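**Ticket 162: hot water goes lukewarm mid-shower, Tondville unit**
Opened by: Victor Koech
Status: open (I reopened it, see below)
Heater: Bakby tank model, electric, two elements

May 18, 2019

Reopening this. It was marked resolved after the last visit with the note "thermostat adjusted, customer satisfied." I am the customer and I don't remember being asked.

The problem is the same as when I first wrote in. Shower starts fine. After nine minutes it drops to lukewarm and stays there. It never goes fully cold. If I turn it off and wait an hour or so, I get another nine minutes. The kitchen tap does the same thing if I run it long enough, so I don't buy the theory that it's the shower valve.

What I've been told so far, in order:

1. The tank is too small for the household. There are two of us. It's the same tank that gave us long showers for years.
2. Sediment. Possible. It was flushed in October and the water ran clear almost right away.
3. Thermostat set too low. It was turned up. Now the first nine minutes are hotter and the rest is the same as before.

Number 3 is the one that got the ticket closed. I'd like somebody to explain how turning up a thermostat makes a tank hold more hot water when half of it isn't being heated.
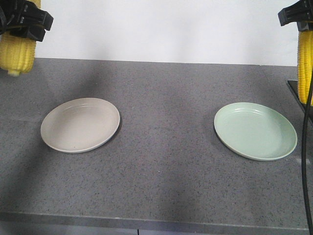 I'm not a plumber, but I can read a manual. According to the one that came with the heater, the upper element runs first and then hands over to the lower one. If the lower one is dead, you get a short run of hot water from the top of the tank and then it fades. That sounds a lot like my shower. I said this on the phone and was told it was "one possibility among many." Fine, but it's a possibility that takes a meter and a screwdriver to check, and so far we've paid for a flush and a visit to turn a dial.

**Reply from Zemness support (Esther Bakilana)**

Victor, I've reopened it on our side too. The technician's notes don't mention a resistance reading on either element, so I can't tell you whether they were tested. Before I send someone out again, could you check a few things?

- Is the breaker for the heater fully on? Switch it off and back on once.
- Has the red reset button behind the upper panel popped? Breaker off before you open the panel, please.
- Any water around the base of the tank?
- Does the hot water fail faster in the morning or the evening?

**Victor Koech**

Breaker: on. I cycled it anyway. No change.

Reset button: not popped. I pressed it, no click.

Water at the base: dry. I put a sheet of newspaper under there overnight and it was dry in the morning.

Morning or evening: no difference that I can see, and I've been timing it with a kitchen timer, which my wife thinks is excessive.

I also put a thermometer in a cup under the tub spout. My notes:

| When | Reading |
|---|---|
| Start of run | hot, I pulled the cup away before it settled |
| Just before the drop | still hot |
| After the drop | 70 °F |

I don't fully trust the last one. It's a cheap thermometer and the cup was sitting on cold porcelain. But even if it's off by a good bit, nobody wants to rinse their hair in that. 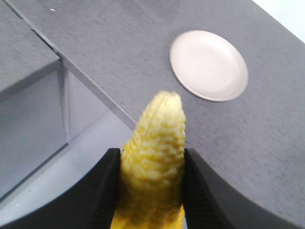 The next suggestion I expect is the dip tube, so I'll save us a round. A broken dip tube lets cold water in at the top where it mixes with the hot. I looked that up as well. From what I read, you'd usually expect the water to be weak from the start, and often little bits of plastic in the faucet screens. I unscrewed the screens in the kitchen and bathroom. Some grit, no plastic. I'm not saying it's ruled out -- I'm saying it shouldn't be first in line, and I don't want to pay for one on a hunch.

While I'm at it, the quote I was emailed for a whole new heater, the Mabula 2, came the day after the visit. It may be a fine heater. I'd still like to know what's wrong with this one before I look at that. The email says it will "end hot water worries for good," which is also more or less what the brochure for the Bakby said.

So, what I'm asking for:

- A visit where both elements are tested with a meter and the readings are written down, in ohms, on the sheet I sign.
- The lower thermostat checked too. It could be the thermostat failing to call for heat, with a perfectly good element under it.
- No second call-out charge if it turns out to be something that could have been caught the first time.
- The ticket stays open until I've had a full week of normal showers.

I can be home any afternoon. The heater is in the closet off the hall and I've already cleared out the vacuum and the coats so both panels can be reached.
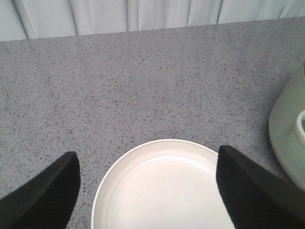 Cosmin Dobre: Picking this up from Esther. I agree the lower element should have been tested, and I've waived the call-out. I'll bring an element and a lower thermostat with me so we don't need a third trip. One caution: with the thermostat turned up, the top of that tank could be hot enough to scald. Please turn it back down to where it was, breaker off first, and leave the rest alone until I get there. I'd also check the wire between the two thermostats. I've seen one work loose and look exactly like a dead element.

**Victor Koech**

Turned back down. I hadn't thought about the wire. I'd believe it, but I'd like to see the reading first. Tomorrow afternoon works, any time after lunch. The doorbell is unreliable, so knock.

**Status changed:** open, visit scheduled
**Close condition (added by E. Bakilana):** customer confirms in writing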